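Notebook Entries Code book People Search

Mayors of Ulton and Brirura: coding of terms, continued

I start with what was left open from the last entry. The list of mayors for Ulton is complete as far as the town records go. The list for Brirura has still a hole in the middle, where the district was joined with its neighbour and for a time had an appointed head and no elected mayor. I had coded this head as a mayor with the mark "acting". Pei-shan Kuo does not agree, and after reading the old district rules again I think she is right. An acting mayor stands in for somebody who was elected. This person stood in for no one, and the office itself did not exist. I have made a new code, APP, and moved him there.

Consequence: every count of consecutive terms in Brirura must be done again. The mayor before the merger and the mayor after it are the same man, and in the old version he looked like someone with an unbroken period in office. With the new code his period is split. I do not yet know if we should call his second period "consecutive" in the paper. The local newspaper always did. The law did not, because he was allowed to stand again when the limit had already been reached.

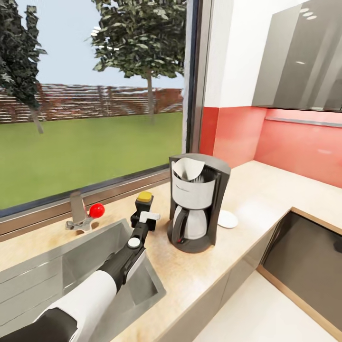
Fig. 1. Robot arm over the sink (simulated).

Work on party labels. The sources use three different names for the party which most people call simply the Chou list, after the street where it had its office. On ballots it has one name, in the council minutes another, and in the newspaper a short form which changes from year to year. I have put all of them under one identifier and kept the original wording in a separate column. Please do not overwrite this column. When I cleaned it the first time I lost the spelling from the ballots and had to type it again from the scans, and it was slow work.

A harder case is the candidate who was elected as independent and joined the Chou list after the vote. In our table the party is the party on the day of the election. So he stays independent for the first term, even when every article written later calls him a Chou mayor. I have written this in the notes field so that a reader who compares with the press does not think it is an error.

Matching of names. I ran Kikus on the candidate file, which has 2,000 rows with the council candidates included. It left 600 rows for checking by hand. This is more than I hoped. Most of them come from two causes: the order of family name and given name is not the same in all sources, and women candidates sometimes appear with a married name in one election and without it in the next. For the first cause I wrote a small rule and it looks safe. For the second I do not want a rule. Chih-ming Hsu will look at these rows one by one with the candidate statements beside him, since the date of birth is normally printed there.

One thing to remember for Kikus: it treats an empty date of birth as equal to another empty date of birth. So two persons with a common family name and no date are joined with a high score. I have switched this off in the settings file. If somebody installs a fresh copy it will be on again.

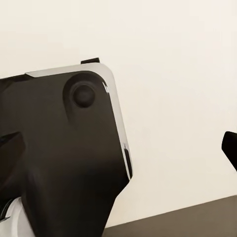
What do we write when a mayor resigns and then wins the by-election for the same seat?
We write two rows, one for each period in office, and give both rows the same term number, so that the term is counted only once.

This happened in Ulton in the July by-election, the one with the quarrel over the bus station. The mayor gave up the office, asked the voters for support and came back with a smaller share than before. In the first version of the table he had one term more than in reality. I have corrected it and looked for the same pattern in Brirura, but did not find it.

Turnout. The two places do not count spoiled papers in the same way. Ulton includes them in turnout and Brirura leaves them out in the older elections, then includes them later without any remark in the reports. I found the change only because the polling station tables did not add up to the district total. For now I keep both numbers — turnout with spoiled papers and valid votes only — and we can decide for the paper when Pei-shan has finished the part on competition. My own wish is to use valid votes in the figures, because this number exists for every election in both places.

I am also less sure than before about the variable "open seat". We said a seat is open when the sitting mayor does not stand. But there is a mayor in Brirura who announced that he would not stand, then registered on the last possible day. The other candidates had planned their campaigns as if the seat was open. By our rule it is not open, and I follow the rule, but in the regression this one election has a strong pull. We should run it with and without. 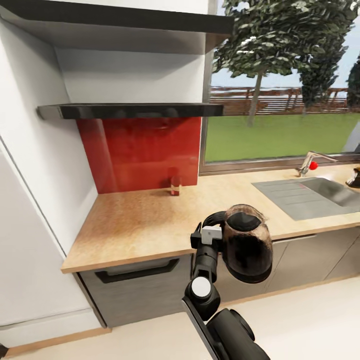
Last changed: 1st September, C. Hsu (party labels, turnout)

Files. The corrected term table is in the shared folder, in the place of the old one. The old one is in the archive folder and should not be used any more, also not for maps. The scans of the ballots from Brirura are still turned sideways. The reading program makes many mistakes with them, mostly with the vote totals in the right column. I turned a few by hand and the result was clearly better, so it is worth doing for the whole set.

To do next:
— ask the Ulton archive for the missing minutes of the council session where the deputy took over
— finish the married name rows (Chih-ming)
— write one paragraph on the APP code for the code book (me)
— check if the term limit in Brirura counted a part term as a full one; the text of the rule is unclear and the officials seem to have read it both ways
— send Pei-shan the list of open seats, with the doubtful one marked

The archive answers letters faster than e-mail, so I will write a letter.

3 comments Shared 4 times

Contact the notebook editors | © Local Office-holders Project | Back to top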